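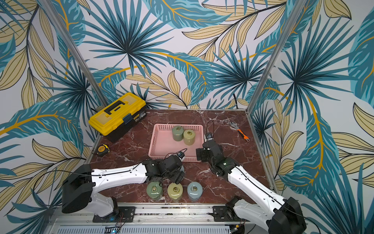 무늬의 한 단위가 어디서 끝나는지 찾지 못하겠다면 그 벽지는 잘 설계된 것이라고 Endang Nugroho는 말한다. 이 장은 그 말에서 출발하여 반복 무늬의 구성과 계산을 다룬다.

# 제5장 반복 무늬와 벽지

## 5.1 리피트

벽지의 무늬는 같은 도안을 세로로 되풀이하여 만든다. 되풀이되는 한 단위의 세로 길이를 리피트라고 한다. 야자 잎이나 바나나 잎처럼 큰 잎을 그린 무늬는 대체로 리피트가 길고, 작은 꽃이나 점무늬는 짧다. 리피트가 길면 단위의 경계가 눈에 덜 띄지만 재단할 때 버리는 양이 늘어난다.

이음 방식은 두 가지를 먼저 익힌다. **수평 맞춤**은 옆 폭의 같은 높이에 같은 무늬가 오는 방식이고, **엇맞춤**은 옆 폭을 리피트의 절반만큼 내려 붙이는 방식이다. 잎이 비스듬히 뻗는 도안에서는 엇맞춤을 쓰면 세로줄이 생기는 것을 줄일 수 있다.

## 5.2 필요한 길이의 계산

한 폭의 재단 길이는 벽 높이에 위아래 여유분을 더한 뒤 리피트의 배수로 올려 구한다. Lindqvist 도안집의 잎무늬를 예로 든다. 리피트는 533mm이고, 여유분을 더한 높이는 2,600mm이다. 2,600을 533으로 나누면 4.88이므로 5단위가 필요하다. 재단 길이는 2,665mm가 되고, 폭마다 65mm가 남는다. 폭 445mm인 벽지를 16폭 붙이면 벽 너비 7,120mm를 덮는다. 이때 수평 맞춤에 드는 총길이는 42,640mm이다. 엇맞춤은 짝수 번째 폭의 시작점이 달라지므로 5.4절에서 따로 계산한다.

모서리에서는 폭을 나누어 재단하고, 남은 조각을 다음 벽의 첫 폭으로 쓴다. 모서리가 정확한 수직이 아니면 무늬가 아래로 갈수록 어긋난다. 다음 절에서는 기준선을 긋는 순서를 설명한다.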